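Clollard Hand Gripper: Pad and Bushing Kit

I've been running these hand grippers at Prindeo long enough to know which parts give up first, and it's always the pads. So I finally put the kit together! You get 2 jaw pads, a set of brass bushings for the arm pivots, the little jaw screws (they will roll off your bench, I packed spares) and a strip of adhesive. Fits the Clollard and the older Koech hand model, no drilling.

My own rule is new pads at 3000 grips, or sooner if the strip between the jaws starts looking ragged. Phone cases are hard on them, all that clear plastic and those thin edges. 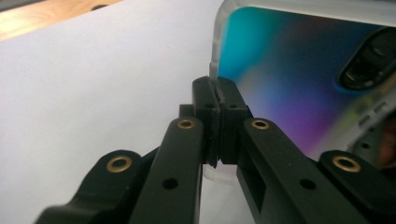 Jaws closed on the edge of a clear phone case. Check the line where the pads meet.

Swapping them is easy. Back out the jaw screws, peel the old pad, wipe the face with alcohol, press the new one on and leave it clamped shut for 8 hours. I do mine overnight. While the jaws are off, wiggle each arm at its brass bushing, and if you feel play, push the old one out from behind and seat a new one with a bench vise (go slow, the plastic is softer than you'd think). One drop of dry lube per pivot, please keep it off the pads!

Once it's back together, open the jaws all the way and look straight down at both faces. They should mirror each other. If one sits proud, loosen that jaw and press it down again.

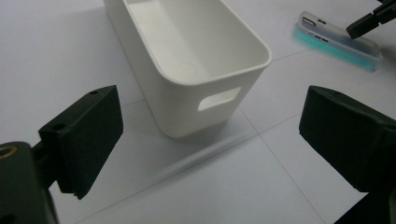

Jara, 4th September

Kit number 227 is back in stock, with the thicker pads Shota Shibata talked me into trying in June. I like them a lot more for slippery cases. If you have the old Koech screws, keep them, they're a hair longer and still fit fine.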